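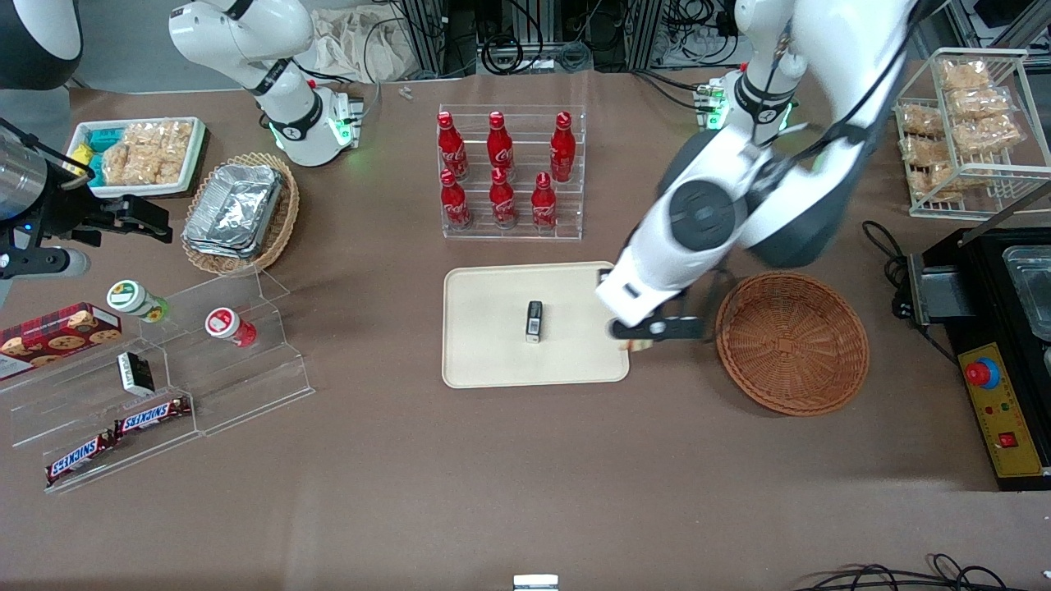

You don't need a bigger pantry, you need to stop buying crackers, was what one reader wrote under my last post, and I've been chewing on it ever since. (Along with the crackers.)

She has a point, whoever she is. No name, no profile picture, just that one sentence and a smiley face at the end of it. I typed three different replies and deleted all of them, and then I went and stood in front of the pantry with the door open for a good long while, the way you do.

So this is the follow-up to the pantry post, which got more comments than anything I've written since I moved the blog over from the old site. Apparently we all have feelings about snacks! If you missed it, the short version is that I announced I was going to spend a month eating down what we already had before buying any more of it. No new chips, no new granola bars, no "just one bag of those little pretzels for when people come over." I lasted most of the month. I want to tell you how it went, including the part where I fell off.

First, the setup. Our kitchen is narrow and the pantry is really a coat closet that somebody put shelves in long before we bought the place. The shelves are too deep. Anything that goes to the back is gone for the season. I found a jar of Brouwer mustard back there that had moved house with us, unopened, and I'd bought at least two more of the same mustard in the meantime because I was sure we were out. I love that mustard, but I don't three-jars-at-once love it.

I took everything out on a rainy afternoon and put it on the dining room floor. I don't recommend the floor, by the way. I have a dog. By the time I'd come back with the second armful he had picked out a bag of rice cakes for himself and was under the piano with it, and I let him have it, because he'd obviously wanted it more than any of us had in the past year.

What surprised me was how much of it was "for company." We hardly have company! We have the neighbors over when the weather turns nice, and my sister and her kids come in March, and that's pretty much the list. But every time I go to the store some little voice says, what if people stop by? And into the cart go the fancy nuts. Then people don't stop by, and the nuts get soft, and I throw them out and feel bad and buy new ones. I come from a long line of women who would rather be caught without shoes than without something to put in a dish, so I don't expect to be cured of this completely.

Anyway, the rules. I made 4 of them and wrote them on the back of an envelope and stuck it to the fridge:

Nothing new in a category until the old one is finished.
Open bags get eaten before closed bags.
Everybody in the house gets one free pass.
Coffee doesn't count.

That last one saved us. I'm not a monster.

The first week was easy, and kind of fun, like camping. We ate the good stuff. Everybody was cheerful about it and my son even made a sort of trail mix out of the bottoms of five different bags that was better than any trail mix I've ever paid for. Chocolate chips, those square cereal things, banana chips, a handful of peanuts. I asked him to write down what he did and he looked at me like I'd asked him to file taxes.

The second week was the crackers. Oh boy, were there crackers. I had not understood that we were cracker people. We had them with soup, we had them with tuna, I crushed some up and put them on top of macaroni and cheese, and I crushed some more up and used them for chicken, which was a hit, and then I did it again two nights later, which was less of a hit. If you have a sleeve of plain crackers going stale, put them on a sheet pan in a low oven for a few minutes and they come right back. My grandmother did this and I'd forgotten it until I was desperate.

Somewhere in there I used my free pass. I'm telling you this because a couple of you asked in the comments if I was really sticking to it. I was at Kanasa, the little import store by the train station, to pick up a spice I truly did need, and they had the sesame brittle back in. They only get it in winter. I bought a box and ate a shameful amount of it in the parked car with the heater running. I regret nothing. The rest made it home, minus what was on my scarf.

By week three the mood had changed. What was left was the stuff we'd been avoiding for a reason. The lentil puffs. The protein bars in the flavor that was on sale because no one on earth likes it. A sparkling water that tastes like a candle. My husband started taking the long way home from work, and I have my suspicions about what was in his coat pockets, but he had a free pass coming too, so I kept my mouth shut.

This is where I want to be a little careful, because I know how these posts usually go. You do the challenge, you learn the lesson, you're a changed person with matching jars. I did look at the matching jars. I had a whole set of the Leven ones sitting in an online cart, the tall ones with the clamp lids, and I had the label maker out and everything. Then I added up what it was going to cost me to store flour and decided that the bag flour comes in is a perfectly good bag. I put a clothespin on it.

What I did buy was baskets. Cheap ones, nothing special. The deep shelves are the real problem, and a basket you can pull out like a drawer fixes most of that. One is for sweet things, one is for salty, one is for baking odds and ends, and one is for what my daughter calls lunch stuff, and it turns out you can get a whole family to put things back if there's an obvious place for them to go. Well, most of the family. I still find raisins in with the batteries.

I also moved the drinks out altogether. They were hogging the bottom shelf, and they don't care if they live in the basement. If someone wants a can of something they can go down the stairs for it, and I've noticed that a lot of the time they decide they're not that thirsty.

Now for the money, because I promised. I kept the receipts from the month before and the month of, and we spent less, definitely less, though not the thrilling amount I was hoping to report. Some of what I saved on chips I spent on cheese, for the crackers. I put the difference toward the new bathroom faucet, which is the Plolance one I was moaning about back in the fall, and if anybody has gotten that handle to stop squeaking please write to me, I'm begging you.

Would I do it again? Yes, but not for a whole month. I think 20 days is plenty. After that you're eating lentil puffs out of pride. I might try it every year right after the holidays when the cupboards are bursting anyway and we're all sick of sugar, and then quit before everyone starts hiding things from one another.

Oh, and a few answers to questions, since I'm hopeless at replying one by one:

The macaroni topping is crackers, melted butter and a little garlic powder. I don't measure. Enough butter that it looks like wet sand.

Yes, I donated the unopened things that we really weren't going to eat. Please check the dates before you do that. I found a can of something with a date so old that I made everyone come look at it.

No, I don't have a good trick for keeping brown sugar soft. I've tried the bread and I've tried the little clay bear. If it's hard I grate it on the cheese grater and complain.

For the person who asked about kids and snacks after school, we landed on a plate. I put out what there is, and when the plate's empty, it's empty until dinner. There was an uproar for two days and then it was just what we do. My youngest has started arranging hers by color before she eats it, and she's much slower than the rest of them, so she ends up defending it with her elbows.

And to the reader with the smiley face: I bought crackers yesterday. One box! The seedy kind. They're in the salty basket, right in front, and there were no others behind them. I checked.

Next time I'll get back to the garden stuff, I promise. The seed catalogs have started coming and I've already circled too many tomatoes.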